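Craft Room Safety Check, the Start-of-Season Edition

Hi friends! Before I dive into the big September card push I always go through my craft room with a checklist, and so many of you asked for it after the last post that I'm finally typing the whole thing up. Mine is scribbled all over with comments, so you're getting those too (sorry, I ramble!).

Checked: Jun 7, 2025
Room: my craft room, upstairs
Checked by: me, with Zulema Cáceres reading the list out loud and stealing my cookies

CUTTING

Guillotine trimmer blade locks down when not in use - OK
The latch on my Brirnix was sticky last time. A drop of oil fixed it and now it clicks shut like new.

Finger guard in place on the trimmer - OK

Craft knife blades capped - NEEDS WORK
Two without caps in the pencil cup, and I reach into that cup without looking all day long. Both are capped now and I ordered spares.

Used blades in a hard container with a lid - OK
Mine is an old mint tin with tape around it and BLADES written on top. It's getting full, so I need to find out where our town takes them.

Scissors stored points down - OK

HEAT

Heat gun has its own stand - OK
I used to just lay it on the mat. Please don't do that! I have a melted stripe on my old Villalba mat to prove it.

Heat gun cord free of nicks and kinks - OK
Run your fingers along it with the plug out. The spot right by the handle is where my last one went bad.

Embossing powder and paper scraps kept away from the heat spot - NEEDS WORK
Zulema just pointed at my scrap pile and raised an eyebrow. Moved it to the other side of the room.

Hot glue gun unplugged and tip cleaned - OK

Smoke alarm tested - OK
Very loud. The dog is not speaking to me.

INKS, SPRAYS AND GLUES

Alcohol ink lids tight - OK
One bottle of the Burkunon teal had a crusty ring under the cap. Wiped it and it closes fine.

Window opens all the way - OK
I had a box of 80 envelopes leaning against it, so it took some shuffling.

Spray adhesive stored upright and out of the sun - OK

Labels still readable - NEEDS WORK
There's a mystery jar. It could be texture paste, it could be something from 8 years ago. It goes in the hazardous drop-off box.

POWER

No power strip plugged into another power strip - NEEDS WORK
Guilty. The die cutter, the lamp and the glue gun were all hanging off one chain. Sebastián Huenchumán from our Hivby crop group talked me through a better layout on the phone, and now the heat tools go straight to the wall.

Cords off the walking path - OK

Die cutting machine on a level surface, nothing near the rollers - OK
Hair tied back too, please! I wear mine in a clip the whole time I'm cranking. 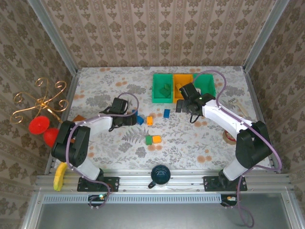

Do you need to unplug the heat gun if it has an off switch?
I always do. A switch can get bumped by a stack of cardstock or a curious cat, and pulling the plug takes one second.

STORAGE

Heavy paper on the bottom shelf - OK
My inventory says 3,606 sheets (yes, I keep an inventory, no, I'm not cutting back) and that is a LOT of weight to have over your head.

Shelf screwed to the wall - OK
Gave it a good tug on both sides.

First aid kit stocked - NEEDS WORK
Down to the tiny bandages with cartoon frogs. Added the regular size to my shopping list, plus burn gel.

I'll recheck the NEEDS WORK ones before the first September card goes up. If your own list has a line mine is missing, leave it in the comments and I'll add it to the next one!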